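November, Wednesday, station 2

Continued the bag task on the bimanual cell. Count at start of shift was 3,693 accepted episodes across all Hostetti tasks, of which 537 are bag episodes. Target for the bag subset is still 300 more before we freeze the split for Rudura.

Setup unchanged from the last entry. Marble top, olive basket near the back, can in the back right corner as distractor. Both wrist cameras plus the fixed one. Checked time sync between the three streams before recording; offset was under one frame on all of them. Home pose re-zeroed on both arms. The left shoulder was slightly out after the weekend, corrected in the config, old value kept in the comments.

Basket contents for this block: two mangoes, apricot, grapes, lime, lemon, dragon fruit, leaves. Same set for the whole block, order of placement shuffled between episodes. Next block should drop the leaves. They catch on the fingertips when the arm reaches past them and I don't want that in every demonstration.

Episode structure as agreed: pick up bag, bring grippers together, find the opening, spread, hold. Fruit transfer is logged as a separate segment with its own label. Gál's loader still merges the two if the gap between them is under one second, so pause at the boundary until that is fixed.
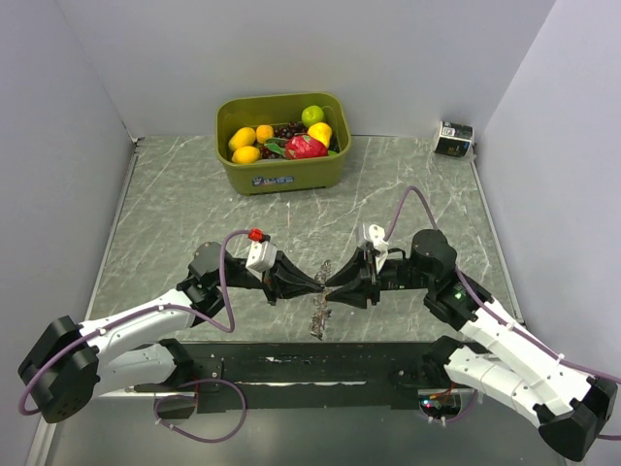 Main problem is still the opening. Clear film gives very little contrast against the white veins in the tabletop, and the wrist views are mostly glare once the bag is close. Operators find the edge by feel of the leader arms and by pulling slightly to see what moves. That works for a person. I doubt the policy can recover the same information from three RGB streams, so I want gripper current logged at full rate from now on. It is currently decimated. Storage cost is small.

Second problem: bag reuse. After several grasps the film is creased where the fingers close and the next episode starts half solved. Changed the rule to a fresh bag every 2 episodes. Used bags go in the bin under the bench, do not flatten them and put them back in the box.

Failed attempts: keep them if the operator recovers without a reset, tag "recovery". Discard if a hand enters the workspace. Do not trim the slow part at the start, the Flemen baseline was trained on trimmed data and it lunges.

Cable slack on the right wrist is OK up to full extension. Left is tighter, watch it when reaching across the center.

To do:
- full-rate current in the recorder, both grippers
- one block with a matte cloth over the tabletop, same bags, for comparison
- move the can to the left side for half of the next block
- ask Rudura whether "spread" and "hold" need separate labels - their spec says both things
- replace finger pads, left gripper

Stopped at 17:40. Drives synced, checksums OK.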